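Ustden Opens Bin-Picking Cell to Visitors in January

GUMITZ – Ustden will hold an open day at its Gumitz test hall in January, with live runs of the bin-picking cell the company has been developing with controls supplier Nivik. Doors open at 10 a.m. Admission is free, but visitors must register in advance.

The cell is built for parts that arrive unsorted in a metal bin and have to be removed one at a time. During the demonstration, the arm will work on rectangular blocks placed at random on the bin floor. Blocks were chosen over production parts because their flat faces make grasp errors easy to spot from the visitor line.

"A block lying against the wall is harder than it looks," said Ida Brinkmann, head of applications at Ustden. "The finger needs room to get down beside it. If the planner picks the wrong side, the move is rejected and it has to look for another approach. Visitors will see rejected moves as well as good ones."
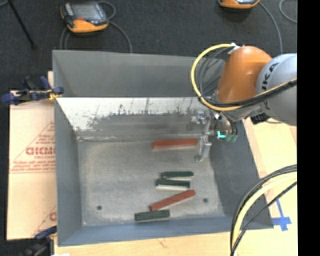 Each run starts with a new layout. Visitors may set the layout themselves, provided that no block stands on end and the arm is stopped while hands are inside the work area. A run ends when the bin is clear or when the planner reports that it has no safe grasp left. Staff will not move parts by hand during a run.

In internal trials, the current planner completed 271 picks before a scheduled stop for inspection of the gripper. Ustden will show the log from those trials on a screen next to the cell, including the attempts that failed. The most common fault was contact with a neighboring block as the finger came down.

Sadia Niazi, who leads software work on the project at Nivik, will give a talk on grasp planning at 2 p.m. It covers collision checks close to bin walls, the handling of parts that lie side by side, and the effect of worn metal surfaces on part detection. The talk lasts 38 minutes and is followed by questions.

Vilgot Rønning of packaging firm Montecinos will describe his company's plans to test the cell on one of its own lines. Montecinos has not placed an order.

Groups at the cell are limited to 14 people. Closed shoes are required in the test hall, and bags must be left at the front desk. Visitors who want to discuss their own parts may bring up to two samples – no part may have sharp edges or oil on the surface.

Registration and press requests are handled by Parveen Warraich at the Ustden press office in Gumitz. Reporters who wish to film should state this when they register.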